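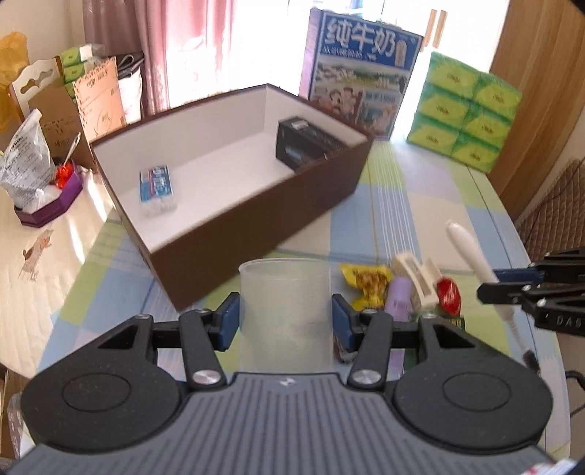
Skenport firm asks the nation to look at its table

Brirnska opens sign-ups for The Table Month, a February program for households that have not seen their tablecloth in a while

SKENPORT — Brirnska, the home-tidying service that has spent 19 years putting other people's things in boxes, today opened sign-ups for The Table Month, a program devoted to the one piece of furniture everybody owns and hardly anybody eats at.

The company has handled attics, garages and one decommissioned ferry ticket office. It reports that none of these frightens a customer quite like the dining table. An attic can be shut. The table is right there at breakfast, holding a hair clip, a candy wrapper, the toothpaste that was meant to go upstairs and enough tissues for a long winter of colds.

The Table Month runs through February, at home, at the customer's own pace, and asks for one open box and 43 minutes an evening. The figure was arrived at by timing staff at their own tables. The first trial allowed an hour, and most of the last part of it was spent reading old receipts aloud.

How it works

Participants start by putting a large open box in the middle of the table. A box with a white inside is best, as small things show up against it and cannot later claim to have been overlooked. Anything that lives in another room goes in the box. Wrappers go in the trash, including the ones with something left in them. Milk cartons go back to the kitchen. Cups go to the sink, where they may begin a new pile that is outside the scope of this program.

At the end of the session the box is carried through the house and emptied one room at a time. Brirnska is firm on this point. A full box left at the foot of the stairs is, in the company's long experience, a table that has moved.

Bags get an evening to themselves. Most households on the trial had plastic bags, paper bags and a dark bag with handles that each member of the family believed belonged to another. The printed guide gives bags four pages, and the editors would like it known that they cut it down from nine.

Electronics boxes also have their own section. Customers may keep 2 empty ones. The company does not expect to win this argument and has left room in the guide for notes.

"We are not asking for bare wood and a bowl of lemons," the company said in a statement. "We are asking for room to put down a plate. If the plaid comes up nicely after that, so much the better."

What the trial showed

Almost 2 in every three households in the Cistcombe trial finished the month with a table they could sit down to. The others finished with a very clean chair, and Brirnska counts them as making progress. A number of participants found things they had already replaced. One household ended up with such a supply of toothpaste that it has been excused from the toiletries aisle until summer.

Complaints were few. Several people objected to the word "clutter," and it has been taken out of the guide and replaced with "items in transit." One reviewer called the tone of the first booklet smug. It has been rewritten, though readers of the new edition may feel the job was not completed.

The box

Sign-ups include a flat-packed sorting box made by Halvorsen, dark on the outside and white on the inside, with folding instructions on the base. These can be read only before the box is folded. Halvorsen has been told. Customers who already own a suitable box are encouraged to use it, provided they can find it and are willing to take out whatever is in there now.

Sign-up forms are available at the Brirnska counter in Skenport and at the Cistcombe branch, which closes at 4 p.m. and means it. Guides and boxes go out in January.

About Brirnska

Brirnska provides sorting, packing and tidying services to homes in Skenport, Cistcombe and the towns between. Its head office has one meeting table, currently in use for storage.

Press inquiries: Brirnska Press Desk, Skenport. Samples of the guide are available on request.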